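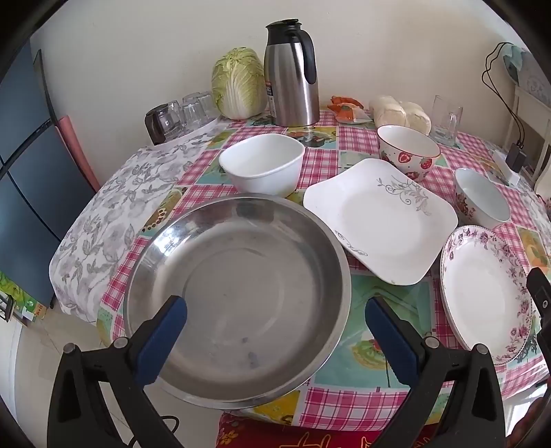

About Lultier

Lultier is an equipment planning practice based in Iltside. We prepare specifications, budgets and tender documents for organisations purchasing robots and automated handling equipment. Most of our clients are commercial kitchens, aged care catering services, food packers and small research labs buying their first or second system.

We do not sell hardware, hold distribution rights or take commission from suppliers. Our fees are quoted per stage and invoiced on delivery of each document.

What we do

Work normally starts with a task inventory. We list the objects to be handled, their dimensions and mass, the surfaces they sit on and the clearances around them. Household and catering items get particular attention at this stage. Basins with a rolled lip, stacked plates, glassware and soft produce place different demands on finger opening, pad material and grip force, and a gripper quoted for one of them may need a second set of fingers for the rest.

The inventory is then costed. A Lultier budget separates:

Capital items – arm, gripper, controller, mounting, guarding
Consumables – finger pads, cables, fasteners, spare fingers
Site works – power, data, floor fixing, ventilation
Labour – installation, commissioning, operator training
Recurring costs – service agreement, software licences, calibration, insurance

Purchasers frequently approve the first line and discover the fourth and fifth after delivery. Our budgets run over the full service life of the equipment, with replacement provisions entered in the year they fall due.

Planning for data collection

A growing share of our work concerns hand-held gripper tools used to record manual tasks before an arm is bought. Unit cost is low compared with a fixed cell, but programs of this type need allowances for storage, operator hours, site access and pad wear. We specify these as a separate package so that they can be approved and audited on their own. Our standard allowance for wear parts on a hand-held unit is $1,561 per year, reviewed each December against actual spend.

The Netetti schedule

All estimates are built on Netetti, our in-house cost schedule. It currently holds 3,333 line items, each with a supplier lead time, freight class and expected service interval. Prices are exclusive of GST. Entries without a confirmed quote are flagged and carry a contingency until one is received.

Background

The practice began as the purchasing office of Bošković, a catering equipment fabricator, and has traded separately under its present name for nearly 89 months. We work from a single office and a test bench, where client objects can be trialled before a specification is issued. Trial results are supplied as an appendix, failed grips included.

Engaging us

Enquiries should include a site plan, a list of objects or tasks, and the financial year in which funds are to be committed. Allow 3 weeks for a preliminary budget. Site visits outside Iltside are charged at cost.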